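Udmont Adds Red to Its Garkomell Line of Satin-Trimmed Household and Clothing Fabrics

Trim and cloth are dyed separately and matched by eye before sewing, company says

TRESWOOD — Udmont, the textile finishing and sewing company, announced today that its Garkomell line will be offered in red starting in April. It is the first new color in the line since the original cream, gray and navy.

Garkomell is a soft, matte cloth with a lightly brushed face. Udmont sells it by the roll to small clothing makers and also sews it into its own robes, wraps, bed jackets and throws. Most of the sewn pieces are finished with a satin ribbon in the same color as the cloth.

Red was the color customers asked for most often, according to the company. It was also the one that took longest to get ready. A satin ribbon reflects more light than a brushed cloth, so two pieces dyed to the same recipe can look like two different reds once they are sewn together. Udmont tried several recipes for the ribbon before settling on one that starts slightly darker than the cloth.

"People told us they wanted a red that didn't look orange under a kitchen light," said Marlies Widmer, who manages product development at Udmont. "The cloth was fine early on. The ribbon was the problem. We would approve it at the window in the morning and turn it down again at four in the afternoon."

The ribbon is dyed at the Brandão works and shipped to Treswood on spools. It is checked against the cloth in daylight and again under indoor lamps. Spools that don't match are sent back and are not used in other colors. 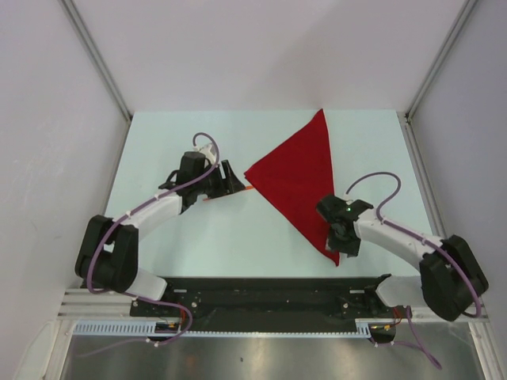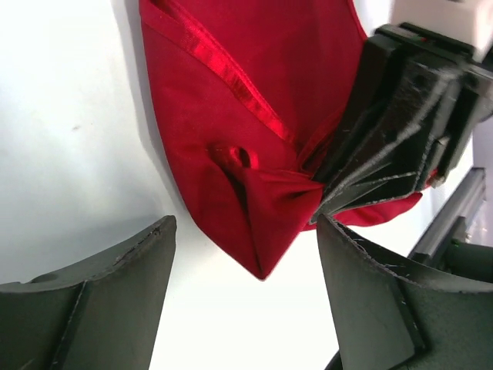

The company also made a change in how the trim is attached. On earlier Garkomell pieces the ribbon was sewn down with a single row of stitches along each edge. Some customers reported that the ribbon puckered after several washes while the cloth around it stayed flat. Udmont now washes and presses the ribbon before it is cut, so that most of the shrinking is done before sewing. The stitch has been lengthened slightly as well. Both changes apply to all colors in the line.

"We had throws coming back with a wavy edge," Widmer said. "They were still good throws, but if you pay for a satin edge you want it to lie down."

Care instructions for the red are nearly the same as for the rest of the line. Pieces should be washed in cold water on a gentle cycle and dried flat or on low heat. Udmont recommends washing red pieces alone the first two times. The ribbon may be pressed with a cool iron from the back. Pressing the brushed side of the cloth is not recommended, as it flattens the surface and leaves shiny marks.

New pieces will shed a little lint at first. This is normal for brushed cloth and drops off after the first few washes. Shoppers who want to cut down on it can shake the piece out outdoors before washing and clean the dryer screen partway through the cycle.

For storage, the company suggests folding along the length of the ribbon and not across it. A crease pressed into satin over a whole summer can be hard to remove. Robes and wraps may be hung, but throws should be kept folded on a shelf, since the weight of the cloth can pull the edge out of line over time.

The first production run of red includes 400 robes and wraps, 300 bed jackets and 1000 throws. Cloth by the roll will be available to clothing makers at the same time, with matching ribbon sold separately. The smallest ribbon order is one spool of 100 yards. Makers who already hold a Garkomell account can ask for a swatch card that shows the cloth and ribbon side by side, and Udmont advises them to look at it in the room where the finished pieces will be sold or photographed.

Prices for red are the same as for the other colors. Cream, gray and navy remain in the line. A green was tested at the same time as the red but will not be offered this year. Widmer said the green ribbon faded faster than the company was willing to accept, and that work on it has been put off until the red orders have shipped.

Pieces from the older runs can still be sent in for trim repair. Customers should include a note saying where the ribbon has puckered or come loose. Repairs are done in the order received and usually take three weeks, somewhat longer before the holidays. Items must be washed before they are sent.

About Udmont

Udmont finishes and sews brushed and trimmed fabrics at its plant in Treswood. Its products are sold through independent home goods and clothing stores and directly from the plant shop, which is open mornings.

Press contact: Marlies Widmer, Product Development, Udmont, Treswood. Swatch cards and product samples are available to members of the press on request.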